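Table Reset Work at the Pemton Site

Pemton supplies table settings and meal trays for residential dining rooms. Its back-of-house area began moving part of the table reset work to two-finger grippers in March. This page covers the station where the tasks are worked out before they go to the Jindley line.

The task list has 223 entries. Most are short: move a tray, square a mat to the table edge, lift a plate clear of a rim. Each entry is repeated with a hand-held gripper until the motion is consistent, then passed to the arm. Flat items take the most repeats. A mat has very little height for the fingers to close on, and a tray with a rounded rim has to be approached at a shallow angle.
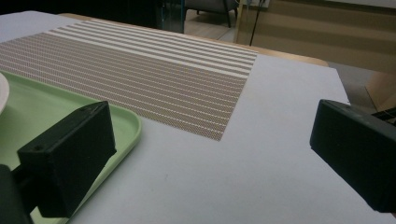 Staff who used to reset tables for the full shift now spend 30 percent of it at the station and the rest on the floor. The repeats are logged by the person doing them, with a note when the grip had to be changed. Gill, the scheduling tool, assigns the entries in blocks of 70 so that one person stays with one kind of object through a block.

Two points came up in the first review. The wrist load is different from ordinary clearing work, and the blocks were shortened for anyone who asked. Pay grade was the other: station work was first booked as general duty and is now booked as technical duty, with the same rate for day and evening shifts.

The target for the Jindley line is 1000 resets without a manual correction. Glassware is not in the current list and stays with the floor staff. Brimia, the second site, keeps its present routine until the list is closed.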